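4.2 Clearing a plate from the table

Whether a machine can already clear a table after a meal is a question we hear often, and it is difficult to answer in one word. We chose one small part of this chore, the moving of a round dark plate, and we studied it in detail. The recordings were made in January with hand-held grippers.

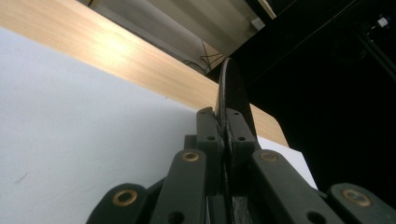

A flat plate is harder than a cup. The rim is low, and the fingers must come under it without pushing the plate away. In total we kept 3,554 of 3,880 recorded attempts for training. The others were removed by hand.

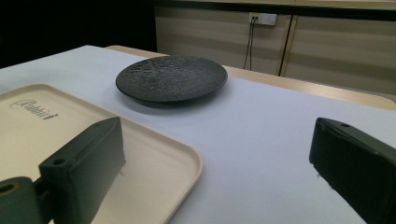

Noboru Hirose, Flarell Research, Baltmont
Version of 2023-04-28

The tray and the plate were placed again before each attempt. We did not mark their positions on the cloth, as a home user would not do so either. The Ogura policy, trained on these data, was the most sensitive to the distance between them.
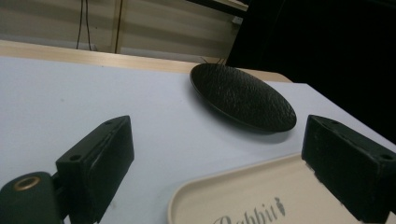 With the Gusgate policy this effect was weaker, but it often closed the fingers too early. A person corrects such an error by feeling. Our policies receive no touch signal, so they continue the lift with a bad grip. For this reason we consider the chore only partly solved.

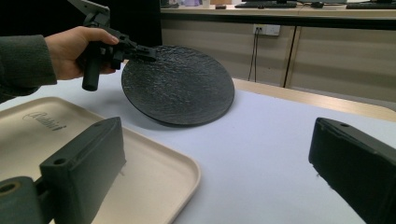

Figure 6. A hand-held gripper holds the plate at its rim. One side of the plate still rests on the table.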